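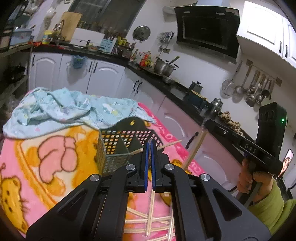 Cesto de malha escura e varetas de madeira sobre uma manta estampada.

Pequenos objetos da casa: galeria

A Associação Cultural Fetudura apresenta nesta página uma seleção dedicada à arrumação dos objetos miúdos do quotidiano. A galeria integra o programa Jultine, iniciado em maio, que reúne cerca de 200 registos de interiores domésticos, organizados por divisão da casa e por tipo de utensílio. A coordenação do programa está a cargo de Zineb Ouali.

O núcleo aqui publicado diz respeito aos utensílios finos e compridos: espetos, pauzinhos, palitos longos, colheres de cabo estreito. São peças de pouco valor, frequentes em quase todas as cozinhas e raramente referidas nos inventários domésticos. O programa regista-as no seu contexto habitual, junto dos recipientes que as acolhem e dos têxteis que as rodeiam.

A imagem de abertura mostra um cesto pequeno de plástico, em grelha de orifícios quadrados, com um separador em forma de cunha e uma aba de suspensão furada. As varetas encontram-se cruzadas em monte, e uma delas está pousada em diagonal sobre o cesto. A manta, em tons de rosa e amarelo, tem desenhos animados; atrás dela vê-se outra, azul-clara, também estampada. Ao fundo, os armários brancos da cozinha, com portas de almofada em arco e puxadores pretos, sob uma bancada da mesma cor dos puxadores.

Na ficha correspondente, o cesto foi classificado na categoria «recipientes com separador», que conta atualmente com 43 entradas. Os têxteis estampados são descritos em ficha própria, com remissão para o objeto principal.

Consulta e reprodução

As fichas do programa Jultine podem ser consultadas na sala Stusano, mediante marcação prévia junto da secretaria. Cada pedido pode incluir até três fichas. A reprodução das imagens para fins escolares ou de investigação é autorizada, desde que acompanhada da menção «Associação Cultural Fetudura, programa Jultine». Para outras utilizações, deverá ser dirigido um pedido por escrito à coordenação, com indicação da ficha pretendida e do fim a que se destina.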